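June, notebook 3, continued

Back on the walnut ink. I left the second pot steeping overnight and this morning it smelled like a wet basement, which I'm told is correct. Strained it twice through the old cotton and once through coffee filter, and the filter took forever (start that step before lunch next time, not after!). Color in the jar is nearly black. Color on paper is a disappointing tea brown, same as pot one.

Recipe so far, so I don't have to dig through the last notebook again:

- 822 g husks, weighed after picking out the shells
- rainwater to cover, plus a bit
- low simmer, lid on, 3 hours
- rest overnight, strain, then reduce

The reducing is where I keep losing my nerve. Pot one I pulled too early. Pot two I kept going until it coated the spoon and then went a little past that, and now it's slightly gummy even before I add any gum arabic. Darragh Kavanagh dipped a nib in it, drew one line, looked at it for a while and said "syrup." Fair. I thinned a third of the jar with distilled water and it came right back, so nothing is ruined, I just wasted fuel.

Iron test, 10:40. Put a rusty nail soak (vinegar, left over from the oak gall batch) into a small dish of pot two, drop by drop. The shift is fast - brown to a greenish gray and then a proper charcoal. I love it. It does sit on top of the paper more than the plain version does, and on the Dremmont laid sheet it feathered badly along the wire lines. On the Sisay hot press it behaved. I had the Dremmont down as the better paper for everything, so I need to go back and retest the oak gall on both and see if I've been blaming the ink all this time.

Drying times, same nib, same stroke, Sisay paper:

| Mix | Dry to touch |
|---|---|
| Pot two, straight | 48 seconds |
| Pot two, thinned | much quicker, missed the timer |
| Pot two with iron | 50 seconds |

The two slow ones are too close to mean much. I'd want a whole row of strokes before I said anything about iron and drying. Also the window was open for the first one and shut for the last one, sigh.

Clear glass vs. brown glass for storage: still undecided. The Drestbridge supply people only have the brown dropper bottles by the case, and I like being able to see the sediment. I've put one clear jar on the sill and one in the cupboard, both from pot two, both with a clove in them against mold. If the sill one fades I'll order the case and stop grumbling.
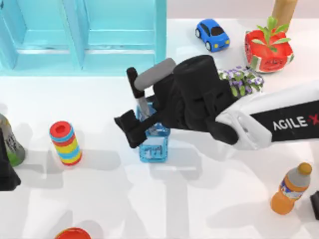
*Tabletop render: small blue bottle, turquoise shelf upper left.*

Afternoon was lightfastness strips. Same method as the berry inks: brush a band, let it dry, cover half with foil, tape it in the south window. I did plain, thinned, iron, and one with the Atetti binder that I swore I'd stop using. (It's shiny. I don't like shiny. But it did keep the elderberry from going gray, so it gets one more chance.) Wrote the mix on the back of each strip in PENCIL this time, after what happened to the last set, where I labeled everything in the ink I was testing and then couldn't read the labels.

Brush notes - the thinned ink is much nicer as a wash than as a line. It granulates a little in the hollows of the cold press and you get this soft speckle, almost like soot. Two layers gives a warm mid brown, and a third doesn't buy you much. I did a quick page of leaves with it and kept going long after I should have cleaned up. With the iron mixed in you lose the warmth completely, so maybe those want to be two separate inks and I should quit trying to make one jar do both.

Cleaning: walnut stains everything. The enamel pan came clean with baking soda, the wooden spoon is now a walnut spoon forever, and my left thumb is the color of a saddle. Gloves exist. They were in the drawer.

To do:

- shorter reduction on pot three, check the spoon every ten minutes near the end
- oak gall on Dremmont and Sisay, side by side
- ask Darragh if he still has the ruling pen, the thick stuff might suit it
- more coffee filters
- don't touch the strips before the end of the month

Left the rest of the husks in the bucket under the bench with a board on top. They'll keep.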